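From: Sheldon Arsenault
To: the list
Date: 12 August 2025
Subject: Re: Firno kitchen pack, worth it?

Florence Sandhu wrote:
> Has anyone here paid for the Firno kitchen pack yet? I've got the
> trial and it loads fine, but the trial only gives you 8 rooms and I
> can't tell if the full one is more of the same. We'd be using it with
> two arms, mostly pick and place at floor level and some drawer work.
> Also is the support any good? Plastora never wrote me back.

Hi Florence (and hi all, I've been quiet since February),

We bought it! Lucie talked me into the full license, which came to 1,330 for the year with one seat, and I've been poking at it most evenings since. So this is one guy's opinion after 29 sessions, take it for what it's worth.

The full pack has 109 rooms. Plenty of them are the same room with the cabinets swapped, so if you were hoping for a whole new house every time you hit reset, you won't get that. But the swaps are decent, and the two-arm setup loaded on my first try, which I can't say for Caver (I lost a weekend to Caver and I'm still a bit sore about it).

What sold me is the lighting. In Tremblay the arms always looked pasted on top of the floor, and anything I trained on it got confused the minute a real lamp was on. Firno does proper soft shadows, and you get the arm shadows even when the arms themselves are mostly out of view. I left the floor bare for this one, with just a bit of one black gripper showing on the left:

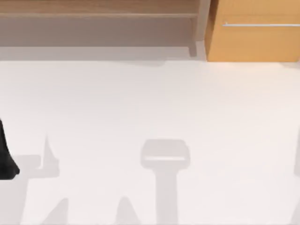
Things I'd ask them before paying

1. Can you change the floor? Mine came up nearly pure white in the bright parts and I'd love something with a bit of texture. There's a color setting but I haven't found one for material.

2. Which drawers and doors open? Some cabinet fronts are just for show and the room list doesn't say which. For your drawer work I'd get that in writing.

3. What happens to your saved rooms if you let the license lapse? I asked and got a pretty vague answer.

Support has been fine otherwise. I wrote in twice and Thérèse Cloutier got back to me both times with a fix I could use, and she didn't try to sell me the bigger plan, so points for that.

If you want my reset script just yell, it's ugly but it works. Harvey, did you ever get yours running on the old laptop?

Sheldon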